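Staff and residents of the Basano building may reserve the shared kitchen for group meals of up to 40 guests. The steps below cover planning, ordering, and serving a build-your-own lunch, the format most groups request. Please read the whole page before submitting a reservation.

## Before you reserve

Confirm the number of guests and the time of the meal. Reservations open at 8:00 a.m. and are entered in the Grurnard booking system under the kitchen's room code, 1369. A reservation holds the kitchen for three hours, including cleanup. Groups that need a longer period must enter a second reservation directly after the first.

Ask guests about allergies and dietary needs at the time of invitation. Record the answers on the meal sheet, and keep the sheet in the kitchen until the meal has ended. Sesame must be listed separately, as many rolls contain it.

## Step 1: Write the menu

Choose one main item and no more than five toppings. A short menu is easier to keep cold and moves the line faster. Write down the form in which each item will be served: whole, sliced, shredded, or in a squeeze bottle.

If any guest does not eat meat, plan a separate plate and a separate pair of tongs for the meatless option. Place it at the start of the line, before the meat.

## Step 2: Order the food

Orders placed through Skostico must be received two business days ahead. Enter account number 2912 and the name of the person who will accept the delivery. Groups may also shop for themselves, in which case receipts should be submitted within the same month.

Allow one and a half rolls per guest. For leaf lettuce, one medium head is usually enough for eight people. Tomatoes should be firm when pressed – soft ones do not slice cleanly and are better kept for sauce.

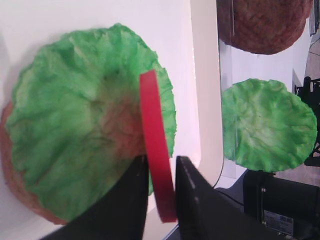 ## Step 3: Prepare the toppings

Wash hands for 20 seconds and put on a clean apron. Rinse lettuce leaves one at a time under cold running water, then dry them in a spinner or between clean towels. Slice tomatoes and onions on the green board. Raw meat is handled only on the red board, at the counter beside the sink.

Cover each topping and return it to the refrigerator until 15 minutes before the meal. The refrigerator must read 40°F or lower. If it does not, call the building desk at extension 2152.

## Step 4: Cook and hold

Cook ground beef to an internal temperature of 160°F, measured through the side of the patty with the probe thermometer. Clean the probe between uses. Cooked items that are not served at once go into the warming drawer, set to 140°F or higher.

## Step 5: Serve and clear

Set out plates first, then rolls, main item, toppings, sauces, and napkins. Discard perishable food left out for more than two hours. Wipe down all counters, empty the trash, and run the dishwasher before leaving.

The Trnka dishwasher requires a full cycle of 50 minutes. It should not be opened while the blue light is on.

Questions about this procedure may be directed to Svatopluk Baláž, Building Services, extension 1570. The kitchen is closed for maintenance during the first week of July.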